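Print this page
E-mail this page
Reading time: 4 minutes

Play kitchens and how to pack them away
Speaker notes, Montserrat Figueroa
September 6, 2018

(Slide 1. Wait for the coffee line to settle.)

Hi everybody, and thanks for coming to the small room! I know Macario Carrillo is next door talking about outdoor play, and I'd half like to be there myself. I've run the toy kitchen shelf at the Bronora toy library for a good while now, and what I want to talk about is the part that comes after the playing — getting all those little tomatoes back where they live.

Quick show of hands. Who lends out a pretend kitchen? Who has ever had one come back complete? (Pause. Let them laugh. Don't tell the egg story yet.)

Our catalog has 2726 items in it if you count every loose piece, and 400 of those are play food. Food is what walks. A stove stays put, a carrot goes home in a coat pocket. We had one carrot come back in March inside a rain boot, and the family was mortified, and I was thrilled.

(Slide 2.)

So let's start with the basket. I'm a big believer in the basket! At Hennessy, when I trained there, every kind of food had its own little tub with a label, and it looked gorgeous for exactly as long as the room was closed. One open basket for all the produce works better with small kids. They can see in, they can dig, and tidying up is one motion.

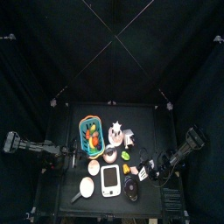
Produce all in together: corn, carrot, peach, tomato, banana, eggplant.

I like a lattice side for this, and a rim in a loud color. Orange on teal is about as loud as it gets. A three-year-old can find that from across a room when you say "back in the basket, please."

Now the cake. People ask me about the cake every single time. With the star on top it doesn't belong in the produce basket, and I'd leave it standing out on the table next to whatever you've got for small appliances. Toppers get lost in baskets. Anselmo Ñahui, who some of you know from the Plostumach branch, glues his down, and he and I have agreed to stop discussing it.

Same goes for the spatula. Long handles in a food basket poke out and tip things over, so utensils get their own spot. More on that in a second.

(Slide 3. Drink some water.)

Okay, the cooking end. This is where I changed my mind. I used to put the stove in the middle of the table with everything fanned out behind it, like a shop window, and the kids would stand there and look at it. Faustino Ocampo came over from Brakutberg one morning to borrow a puzzle, pushed the whole lot around in a couple of minutes, and it's been better ever since. What he did was put the basket right up beside the cooktop, close enough that a kid can go from one to the other without a walk in between.

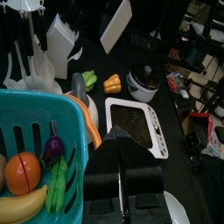
Then the kettle goes by the basket and the rice cooker back behind the cooktop, so the tall stuff isn't in front of the flat stuff. Utensils hang on a rack off to the side, with the cutting board propped up back there too. I was against hanging things. I thought they'd all be on the floor. Some are! But kids love hanging a ladle back up, they really do, and it's a tidying job you can give to the one who doesn't want to tidy.

You don't need to have every vegetable in the basket before you start, either. Leave a lettuce and a pepper out on the table. An open invitation, I call it. (Nicanor calls it "not finishing the job." Say hi to Nicanor Varela if he's in the back.)

(Slide 4, the checking-in sheet.)

Counting. I hate counting, so here's my shortcut. Each of our kitchen sets has 30 pieces, and only 18 of them are what I call missable, meaning a child will cry if it's gone. The banana is missable. A spare bean is not. Check the missable ones at the desk while the family is still standing there, and do the rest later with the radio on.

The halves, though — if you have the kind of food that comes apart for pretend cutting, put the two halves together before it goes in the basket. Every time. Half an orange is no use to anybody, and the other half will be under the sofa of a family that has moved.

Washing: warm soapy water, a towel, lay it all out overnight. Baskets too, upside down. Keep the kettle out of the sink if it has a battery door.

(If there's time, the egg story. If not, go straight to questions.)

The checking-in sheet is on the table by the door, take two. Please bring back my pens.

Print this page
E-mail this page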